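Home | Parts | Workbench | Cases | Contact

Skelon Parts Holder, gray

I sell a lot of bits for people who take old PCs apart, and the Skelon is the one I keep reordering for my own bench. It's a 3D-printed block with slots and raised dividers, so whatever comes out of the case gets a spot of its own – no more screws and brackets wandering off under the keyboard!

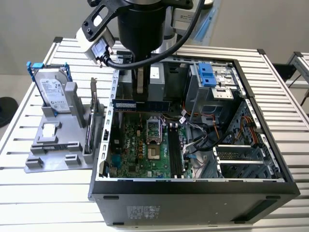 Most of my customers strip office towers, and those have all sorts of odd-shaped pieces in them. I lay the case on its side, take the panel off and keep the holder right next to it, on the left. The hard drive can stay in its blue caddy and stand upright, and a tall expansion bracket goes in a slot beside it. Small stuff lies flat in the recess (I'd be lost without that recess).

It comes in a pack of 2, and I ship within 3 working days. Wipe it with a damp cloth if it gets dusty, and please don't leave it in a hot car – it's printed plastic and it'll warp.

Related items
Comeo screw tray, 6 pockets
Godis anti-static mat
Mahmoudi cable ties

Contact | © Godis Bench Supply | Back to top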